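Rustad Building News: Restrooms and Small Repairs

The ground floor restroom at Rustad is back in use after the April work. The old toilet by the door had been running on and off since winter, and the plumber found the fill valve was past fixing. We replaced the whole unit with a one-piece model ordered through Javoto.

The new toilet has a rounded lid that comes down over the whole seat, and the controls are a short row of dark buttons on the upper right. Press a button once and let go. Holding it down does not make the flush stronger. Please close the lid when you are done — the hinge is slow, so let it drop by itself.

The concrete floor was left as it is. It has scuffs that no longer wash out, and sealing it would have kept the room closed for another 2 weeks. We may look at it again next year along with the hallway on the Jasine side.

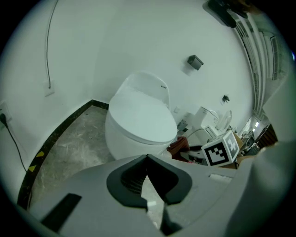 Cleaning the new toilet

The seat and lid should be wiped with a soft cloth and mild soap. Do not use scouring powder or anything with bleach on the buttons. The cleaning crew has switched to a Drellico liquid cleaner for the bowl, and a spare bottle is kept in the supply closet, second shelf. If you use the last of it, write it on the closet list.

Only toilet paper goes in the toilet. Wipes and paper towels caused both of the blockages we had last year, and each call-out cost 200 dollars.

Paper and supplies

Toilet paper now comes in cases of 44 rolls. When you change a roll, please put the empty core in the recycling bin in the hallway. Keep spare rolls off the floor, where they pick up moisture after mopping.

The restroom is mopped every evening at about 6. Use the upstairs restroom while the sign is out.

To report a leak or a button that sticks, leave a note at the front desk with the floor and the time you noticed it.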